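December, evening

Spent most of the day on the Bindier cell. It had been stopping with a grip fault since last week, usually on the memory pull, and I wanted it sorted before the holidays. Thirumalai Namboodiri had the log open when I came in. 264 cycles since the last service, nine of them faulted, all on the left finger.

Locked out the arm and took the gripper off at the wrist. One of the linkage screws had backed out maybe half a turn, enough to give the finger some play at the tip. Cleaned the threads, put a drop of Vunell on each and torqued them again. Wiped down the pivot while I had it apart. No wear that I could find. Back on the wrist by 3, then re-taught the approach over the board in slow mode. 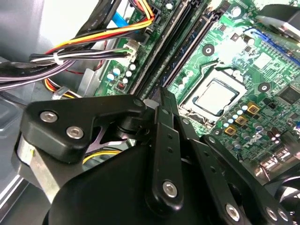
Gripper over the test board during re-teach, memory slots left of the CPU.

The old approach came in too close to the power wires for my taste, so I moved the waypoint a little toward the CPU side and raised it. Thirumalai read the offsets off the pendant and I wrote them on the sheet - the Dravix software still loses the last edit if you leave the page before saving. Saved it twice.

Ran nine pulls at quarter speed and had no faults. Full speed can wait for tomorrow. I also want to check the wrist cable, which feels stiff where it bends.

Ordered spare screws from Powell. Left the torque driver on the cart and need to put it back in the cabinet first thing. Home late, soup.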